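Jun 22, 2025
2 min read
Print | E-mail this entry

Went down to the station after breakfast to give my statement about the van. Pendo drove me. The officer at the desk found the report under the wrong spelling of my name, so we waited 40 minutes while it was fixed.

They wanted the list of what was taken. I had written it out last night: the Gurnar drill, both sanders, the box of fittings for the Belhaj job, my good boots. I forgot the ladder and had to add it in pen. Whoever did it went in through the side door and left the lock hanging.

Beatrice Magesa from across the street brought her doorbell video on a stick. The clock on it is off, but it shows a man in a light jacket by the van at 2045 and again later. I didn't know him. She didn't either.
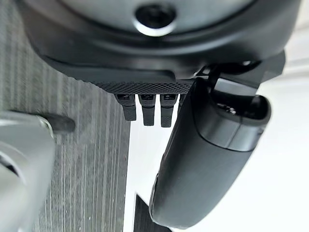 Afternoon

Called the insurance people at Mekum and got a claim number. The excess is more than the sanders were worth – I will claim anyway for the drill. Tumaini says two other vans on his road were done in December and one man saw his tools for sale online. I looked for an hour and found nothing of mine.

Fereshteh is lending me a drill until Friday's job is over. Put a new lock on the side door and moved the van under the street light. Bed at 11. Must ring the officer back with the serial number if I can find the receipt.

Share (2) | Comments (0)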